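From: Brenda Godoy
To: sondside-kitchen list
Subject: Re: [sondside-kitchen] eggplant for the February supper

Loretta Obi wrote:

> I can get eggplant from Quintanilla again if we want it. They have
> the big globe ones and a smaller kind, 17 in a case either way.
> Last time we ran short of plates and people were eating the baked
> slices off napkins. Do we have enough of the oval ones now, or
> should I ask at Skevulier? Also, is anyone bringing a tablecloth?
> I would like to place the order by noon.
>
> Loretta

Loretta,

One case of the smaller ones, please. The globe ones were seedy in the middle and I threw out almost 4 of them. The small ones slice more evenly and don't need as long with the salt.

For the slices I did half an inch thick, salted both sides, 30 minutes in the colander, then patted dry. Brush with oil and bake at 425 until brown underneath, then turn them. Don't stack them on the tray while they're warm or the bottom ones go soft. If someone wants to do the garlic yogurt, it can be made the night before.

I have five oval plates at my end, all white. Those plus the three in the Bidurard cupboard should be enough for the eggplant and the flatbread. No need to ask Skevulier unless the salad is going on plates too.

The red and white checked cloth is already on the table in the back room, so we have that. It could use an iron.

I can pick up the case if somebody else takes the bread. Let me know what time Quintanilla opens, their sign says 7 but the door was locked when I went.

Brenda

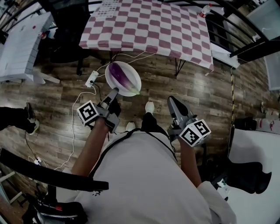

Eggplant on one of the oval plates, checked cloth on the table behind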